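Notebook entry, February
Project: Maruyama reading copies - trial binding and reader notes
Kept for the Hadero reading room file

Opened 9.15 am. The purpose of this entry is to record the condition of the trial copies of the Maruyama novel after their first circulation, the remarks returned with them, and the decisions that follow for the second group of readers.

The text under trial is the Jatum translation of the family novel, set in large type and bound in two parts. The single-volume version ran to 300 leaves at this type size and would not stay open at the early chapters without a hand on it. The break between parts now falls at the end of the chapter in which the elder sister returns to the harbour house. I had argued for a break one chapter earlier, at the funeral. Having reread both chapters this morning, I withdraw the argument. The funeral chapter closes on an unfinished conversation between the sisters and the reader ought to be able to turn the page and get the rest of it.

Condition on return. Copies 1 to 4 are sound. Copy 5 has a split at the inner hinge, front, 130 mm long, starting from the head. Copy 6 has a cockled endpaper, and I have recorded it as a fault in our pasting until shown otherwise. Grain direction was checked on the offcuts and is correct for the text block but wrong for the endpapers. The endpapers came from the older Bumivard stock, where the sheets had been turned in the drawer. The drawer has been relabelled. All remaining endpapers from that stock are to be tested with a dampened strip before use.

Adhesive. The mix used for copy 5 was thinner than the mix used for the others, which is noted in the previous entry and should have been caught at that point. The hinge will be repaired with Japanese tissue and paste and the copy returned to circulation with a slip recording the repair. I do not propose to replace it. A mended copy in regular use will tell us more than a fresh one.

Reader notes. The slips asked for comment on legibility and handling only, but most readers wrote about the book, and those remarks are kept here as well. Opinion on the first part is warm. The opening, in which the narrator corrects the inventory of her late father's shop, was praised on several slips and quoted at length on one of them. The middle of the second part is thought slow. Two readers lost track of the cousins - there are a great many cousins - and asked for a family tree. One reader finished both parts over a weekend and asked whether the author has written anything else.
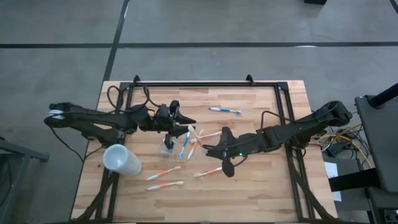 Akihiko Ikeda has replied in the margin of the circulated draft that he would resist a family tree, as the translation depends on the reader mistaking one cousin for the other until the letter is found, and any chart honest enough to be useful would give the matter away on the first page. He would accept a plain list of names, in order of appearance, with no relationships shown.

I accept the point regarding the letter. The list of names is agreed for the second part only, to be placed after the title leaf and set in the same size as the text. It adds a single leaf and does not affect the sewing.

On the slow chapters I have nothing to offer. My own view, for what it is worth in a bindery notebook, is that the accounts of the ferry strike are the best writing in the book, and that a reader who skims them will be puzzled by the uncle's behaviour at the end. It is a patient novel and parts of it need to be read in a chair with the radio off.

Legibility. No complaints concerning the type. One reader found the running heads distracting and covered them with a bookmark. The running heads will be reduced in weight and kept, as they are needed to tell the parts apart when the covers are the same colour. Grey was chosen for both covers. A darker grey for the second part is under consideration, subject to what cloth remains.

Quantities. The Hadero proposal mentions an eventual run of 2,000 sets. No such number can be bound by hand here, and the estimate should say so in its first paragraph. I will redraft it.

Outstanding:
Repair hinge, copy 5.
Lift and replace front endpaper, copy 6.
Set list of names and send proof to Ikeda.
Revise reader slip to include a space for general remarks.
Confirm spelling of the harbour name, which differs between chapters 3 and 11.

Closed 4.40 pm. Paste discarded, brushes washed, copies 5 and 6 under weights.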